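**Havgate, December.** For immediate release.

# Flimeo introduces Esfahani range of embossed soft-edge blocks

Flimeo, the Havgate maker of nursery and early years equipment, has introduced the Esfahani range of embossed play blocks. The range goes on sale to schools, nurseries and playgroups this month, with sales to the public to follow in the spring. It replaces the company's plain-faced Drirkstead block, which will be withdrawn once remaining stock has been sold.

The blocks are moulded cubes with rounded edges and corners. Each has a raised design set inside a raised border. The border stands at the same height as the highest part of the design, so that a block placed on top of another rests on the border and does not rock on the pattern. On earlier samples the pattern stood slightly higher than the border, and stacks of more than two blocks leaned.

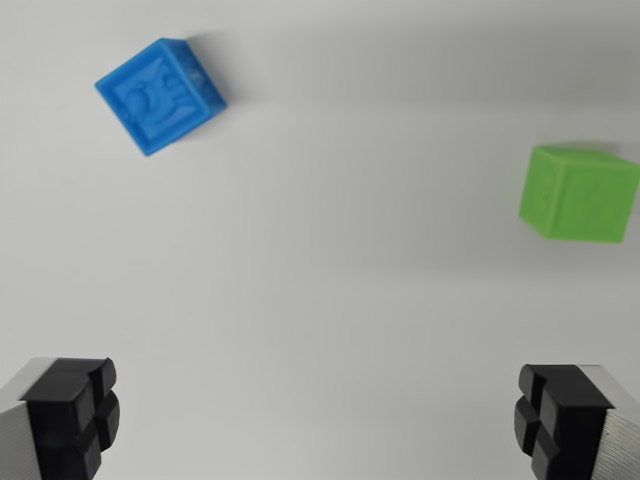
*Esfahani blocks in blue and lime green on a matte white tabletop. The raised border and inner panel can be seen on the blue block.*

## Surface and relief

The relief is formed in the mould and is the same colour as the body of the block. No paint, ink or film is applied at any stage. Flimeo took this decision after reviewing returns of the Drirkstead block, where the most common complaint was that the printed labels lifted at the corners after repeated washing. With the new range there is no label to lift.

The depth of the relief was changed several times during development. A shallow relief was easy to clean but could not be read well by touch. A deep relief was easily felt but held crumbs and modelling dough in the corners of the panel. The production depth lies between the two, and the inner corners of the panel have been opened out so that a damp cloth reaches the bottom of the recess.

The edges are rounded to the same radius on all sides. The radius was kept small enough to leave a flat area on each face for stacking. Users who have built with sharp-edged wooden cubes will find that two Esfahani blocks placed side by side show a shallow groove along the join. This is a result of the edge shape and is not a fault.

## Colours

Blue and lime green are the first two colours available. They were chosen to be told apart easily on a pale table, and to differ in lightness as well as in hue, so that a child who has difficulty with certain colours can still sort them. Further colours are planned but have not been confirmed. Customers should not delay orders in the expectation of a particular shade.

Colour is mixed through the full thickness of the material. Scratches and scuffs therefore show in the same colour as the surrounding surface. Small differences in shade between production batches may occur, and schools that need an exact match across several sets are advised to order them together.

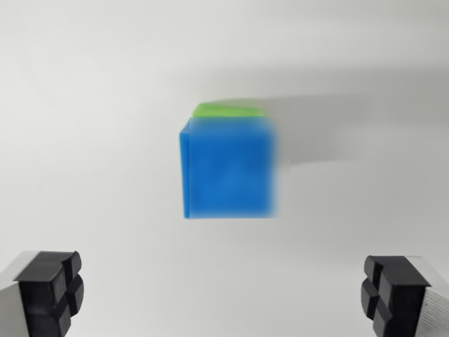
## Handling and stacking

The size of the block was set by grip. Flimeo's design office wanted a cube that could be lifted from above between two fingers, or held from the side in one hand, without the user having to change hold before putting it down. A larger version was made and rejected. It was steady in a stack but awkward to pick up when blocks had been put away close together.

The company recommends building on a hard, level surface. On carpet or foam matting the lowest block can tilt, and the error is passed up the stack. Blocks should be dried before use, as water held on a raised border allows the block above to slide.

For storage, the blocks may be kept loose in any open tray. They do not need to be sorted by face or colour.

## Packs and supply

The range is supplied in two packs:

- **Classroom pack:** 613 blocks, divided between 4 lidded trays.
- **Table pack:** a smaller set in a single tray, intended for one group of children.

Replacement trays and lids can be ordered separately. Single blocks will not be sold, although the company will replace any block found to be faulty on delivery.

Each pack includes a printed sheet with cleaning instructions and 5 suggested sorting and building activities. The sheet may be copied freely for use within the school or nursery that bought the pack.

## Cleaning

Blocks should be washed by hand in warm water with mild soap, rinsed, and left to dry with the relief facing down so that water drains from the panel. A soft brush may be used. Bleach and abrasive pads should be avoided, as both dull the matte finish.

## Notes for editors

1. Esfahani blocks are made at Flimeo's works in Havgate.
2. Orders already placed for Drirkstead blocks will be met from existing stock. Customers may change an order to the new range at any time before dispatch.
3. Sample blocks in either colour are available on request from the Flimeo press office, Havgate.

**Ends**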